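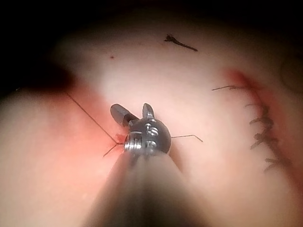
Garkeo needle driver and Ocampo grasper: a long review from the suturing bench

I have been waiting to write this one! Our small lab tests instruments for surgical robot arms on practice tissue, and for most of the past year we ran the same pair of jaws on both sides. In December we finally got to try a mixed setup: the Garkeo needle driver on one arm, the Ocampo short grasper on the other, both run from a Kivisance controller. I've now put 90 hours into the pair, and I have opinions.

First, the short version. The Garkeo is the best thread handler I've used at this size. The Ocampo is good, with one habit that bugs me. The controller is better than I expected and the manual is worse.

How I tested

Everything was interrupted stitches with black suture, on pale pads with incisions already cut into them. I like interrupted stitches for comparing jaws since each one makes you do the whole job again: bite, pull through, wrap, tie, trim. A jaw that is a little sloppy can hide in a running stitch. It can't hide in a row of separate knots. I switched the instruments from arm to arm partway through so I wasn't just grading my stronger hand.

Our old pair was from Hustov, and that's what I'm comparing against whenever I say "the old ones."

Garkeo needle driver

The grip is wonderful. I can pick up a strand, hold it near the very tip of the jaws, and let the tail hang while I decide where to put the next wrap, and it stays put. With the old ones I was always squeezing a bit harder than I wanted to, and then fraying the thread. I still get fuzzy ends when I trim in a hurry, but that one is on me.

The taper helps too. Tying close to a finished knot used to mean bumping the tails out of the way first (and sometimes catching one, and sometimes saying a word I won't print here). The Garkeo goes in beside them without much fuss. I noticed it most on the curved incisions, where the angle changes with every stitch and the wrist has to do a lot of the work.

Wrist motion is smooth through most of its range. Near full bend I can feel a small lag between my hand and the tip. After the first few sessions I learned to move the shaft a little and keep the wrist out of that zone, and now I hardly think about it.

Ocampo short grasper

I wanted something stubby for the helping hand, and the Ocampo is just that. It opens quickly and it parks nicely above the tissue while the other side sets up a loop. It is also gentle. I can lift the edge of an incision without leaving a dent in the pad, and the old ones left dents all the time.

Now the habit. When you ask for a very small opening, the jaws overshoot and then settle back. It's a tiny motion, but if you're reaching for a short tail it can nudge the tail away from you. Turning the grip response down to 5 on the Kivisance menu helped a lot. I wish it shipped that way.

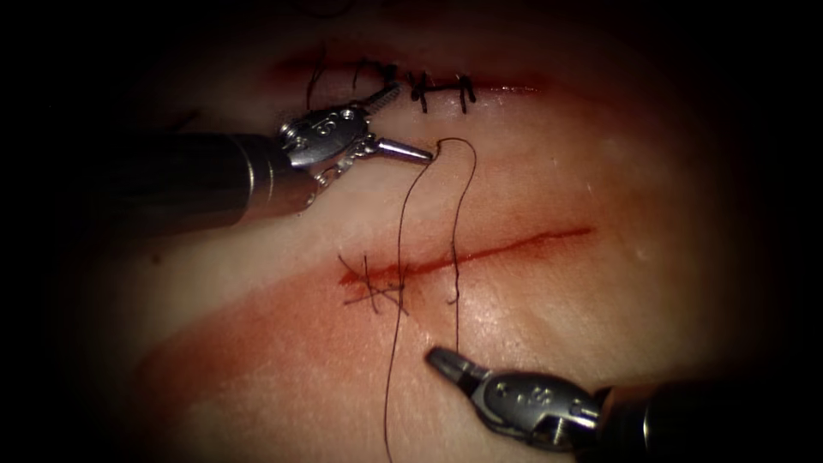 Kivisance controller and the camera view

Setup took me one long afternoon, and most of that was spent hunting through the manual for the tool table. Once both instruments were in, they held their settings through every restart. Swapping sides is a single menu item — a big deal if you have ever had to redo a calibration just to try something left-handed!

Motion scaling is the feature I'd miss most. I tie with it fairly low and bring it back up for long pulls, and the change comes in softly, so the tips don't jump.

A word on cameras, as people always ask. I like having a wide view over the whole pad plus a close one near the instrument. The close view is great for seeing where thread meets tissue, but the shaft takes up a good bit of it and goes blurry, so I do my thread planning on the wide view. The wide one gets dark toward the corners. Keep your spare thread near the middle.

Price and what I'd buy

Our Garkeo cost $988 and the Ocampo $900. That's real money for a small lab. If I could only buy one, I'd get the Garkeo, run it on the dominant side, and keep whatever grasper I already had. If your current grasper chews up the tissue, the Ocampo is worth saving for.

Next on my list is a finer thread on the same pads, with the grip response left at 5. I'll add the results to this page when I have enough knots to be fair to both of them.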